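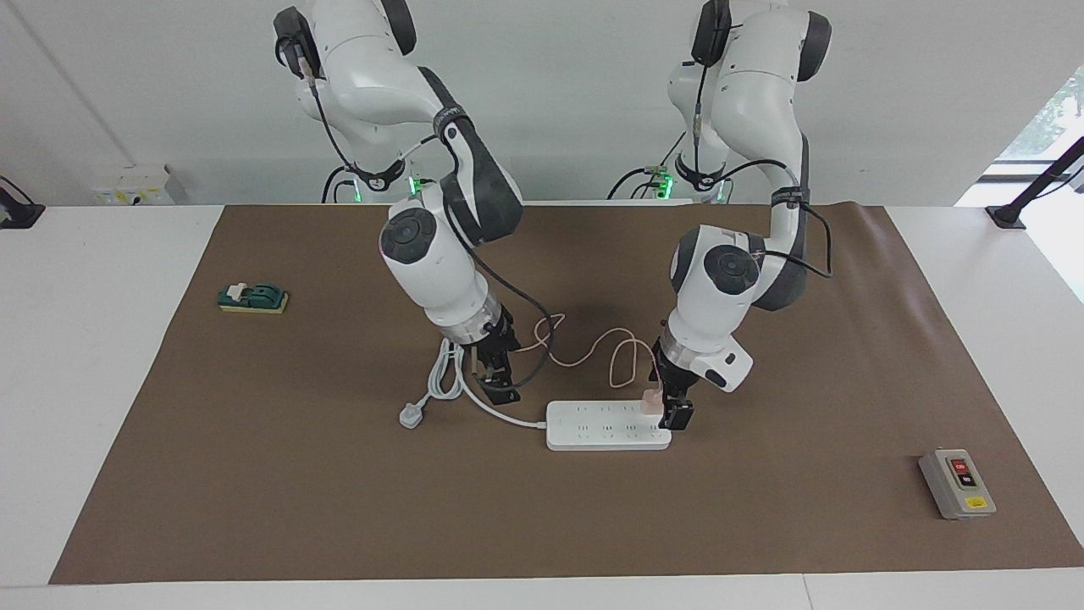

By Ferhat Saraç
November

Cords are the last thing most people sort out in a house and the first thing they trip over. I went through ours one Saturday and ended up with 27 of them on the dining table, three of which fit nothing we still own. These are the habits that have lasted since then.

Start by unplugging everything in one room. Wipe each cord down with a barely damp cloth and let it dry before it goes back in the wall. Run it through your fingers as you go and feel for nicks, flat spots and stiff sections. A cord with cracked insulation goes in the discard pile. Electrical tape is not a repair.

Coil loosely. Winding a cord around your elbow puts a twist in every turn, and after a year of that it won't lie flat on the floor. Make loops the size of a dinner plate and flip every second one under. Fasten with a strip of hook-and-loop tape. Rubber bands dry out and stick to the jacket, and wire twist ties can cut into it.

Label both ends. Masking tape folded over into a flag works fine, and so do bread bag tags. Write the name of the appliance and the room. "Black charger" will mean nothing to you next spring.

Power strips need a few rules of their own:

Don't plug one strip into another.
Keep space heaters, toasters and kettles off them. Those go straight into the wall.
Don't run a strip under a rug or behind a pile of curtains.
If the plug or the case feels hot, stop using it.
Vacuum the outlets with a brush attachment, with the strip unplugged.

My neighbor Kauko Karppinen mounts his strips on the underside of the desk with two screws, which keeps them out of the dust and away from the mop. Check the back for keyhole slots first. If there aren't any, a shallow wire basket hung below the desktop does the same job. Leave some slack near anything that gets moved, such as a lamp or a monitor arm.

For storage, I use a shoe box with toilet paper tubes standing on end, one cord per tube. Long extension cords hang on a wide peg in the garage. A narrow nail will kink them.

Old cords shouldn't go in the household trash. In Skarnilham the recycling center takes them at the side gate, and many hardware stores keep a bin.

We use cookies to remember your settings and measure visits. Accept | Manage preferences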